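About Jedari

Who we are | What we make | Where we are | Get in touch

Jedari writes software for robot arms that have to deal with floppy things. Straps, cords, webbing, cable, the occasional sleeve. Rigid boxes are well looked after by other companies, most of them with nicer lobbies.

We started in Sandmont with 2 desks and a planner that could find its way around any obstacle you gave it, provided the obstacle agreed to hold still. Our first paying customer packed luggage straps. The planner treated each strap as a very thin brick, and we learned a good deal that April about the difference.

What came out of it is Skurenar, our perception and planning stack. It looks at a strap on a table, works out which parts lie over which, picks a spot to grab, and plans a path for the fingers that doesn't plow through the rest of it. Then it looks again, as the strap will have moved. Most of our code is in the looking again.
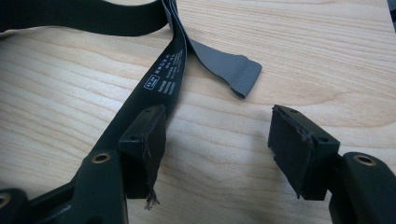

Our test library holds 1,424 recorded grasp attempts, and every release has to replay all of them before it goes out. The current version gets 1,346 right. The remainder live on a page of their own, sorted by how embarrassing they are, and new hires are asked to pick one and fix it in their first month. Twisted webbing has the longest section. Dark straps lying across other dark straps come next.

Heffernan is the other thing we make. It's a viewer that lines up camera frames, planned paths and joint readings on one timeline, so you can scroll back to the moment the software got its big idea. We built it for ourselves and gave it no thought as a product until customers began asking for it ahead of Skurenar, which stung a little. It now has a manual.

We're still in Sandmont, above a tile showroom, with roughly 100 straps in drawers labeled by stiffness. Visitors are welcome on weekday afternoons. Bring your worst strap and we'll run it while you wait, and you can take the log home with you.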